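3.3 Intermediate states between wear and wash

Garments that have been worn once and not yet laundered form a category poorly served by existing laundry surveys. Most instruments record an item as either clean or dirty, and the respondent has to place it in one of the two. In the diary study this distinction was dropped. Participants in Fodness and Wendt logged every garment at the moment it was taken off and again at the moment it was next handled, using the Drukevow diary form. The place where the garment was put was recorded in free text and coded afterward.

The final sample contained 615 households. Together they logged 2,983 episodes in which a worn garment was put somewhere other than a laundry hamper or a washing machine. These are referred to below as holding episodes. Chairs were the most frequent holding place in both towns, followed by bed ends, door hooks and stair rails. The chair was rarely one in daily use for sitting, and respondents often gave it a name of its own in the diary ("the clothes chair", "the pile").
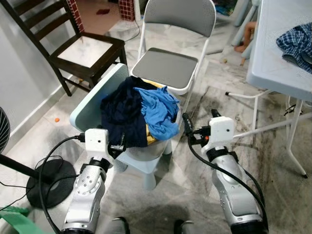
3.3.1 Holding places and garment mixing

Holding places differ in how far they keep garments apart. A hook or a hanger keeps one item separate from the next, while a chair seat allows items to collect in a single heap. This matters for the analysis because the state of a garment in a heap has to be judged again each time it is picked up. Respondents reported doing so by smell, by visible marks and by memory, with memory given least often for heaps and most often for hooks.

Of the holding episodes, 1,038 ended in laundering with no further wear. We treat these as lost rewear: the garment had been set aside for another use, and that use did not take place. The share of lost rewear was higher for heaped storage than for hung storage in both towns, and the difference remained after household size and garment type were controlled for. Underwear and sportswear were excluded at the coding stage. Children's clothing was retained and flagged, as the decision to wash was in most cases made by someone other than the wearer.

Two mechanisms are consistent with the data. In the first, contact between items passes on odor and lint, so that a lightly worn garment comes to be judged by the condition of its neighbors. In the second, creasing alone prompts a wash. Creases do not indicate soil, but diary comments show that they are often treated as though they did, above all for shirts and thin knitwear. The diary cannot separate the two mechanisms, since one entry may mention both.

A smaller group of episodes involved clean garments. Items taken off a drying rack and left on a chair before being put away were in some cases mixed with worn items and then washed again. The form had no field for this, and the episodes were recovered from the comments only. Their number is therefore understated and they are not reported separately.

3.3.2 Hanging as an alternative

Hanger use was recorded as a yes or no response for each episode, with a follow-up item on hanger material. Plastic hangers were the most common type in Fodness and wire hangers in Wendt. We found no relation between material and lost rewear, although garments with wide necklines were more often described as having slipped off. A plain plastic hanger, Figure 4, was accepted as standard for coding purposes; padded and clip hangers were coded as other. 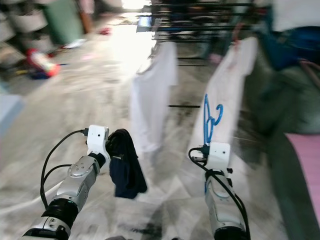
Figure 4. Blue plastic clothes hanger and dark navy cloth, with pale floor tiles behind.

The time cost of hanging was low by any measure in the diary, and yet few respondents hung a worn garment in the same closet as clean ones. The reason most often stated was a wish to keep the two groups apart. Where a household had a separate rail or a row of hooks, hanging was far more common. The finding agrees with the earlier pilot in Durnodora, in which rails were present in most of the older apartments and chair storage was seldom logged.

The comparison with Durnodora should be read with care. The pilot was run in November, when heavier garments are worn and washed less often, and it used a shorter form with 4 place codes. Coat storage in particular inflates the hook category there. A model restricted to shirts, trousers and light knitwear gives a smaller gap between the pilot and the main sample – still in the same direction, but with wide intervals for Wendt. Seasonal adjustment is taken up in Section 4.2 together with the estimates of water and energy use per avoided wash.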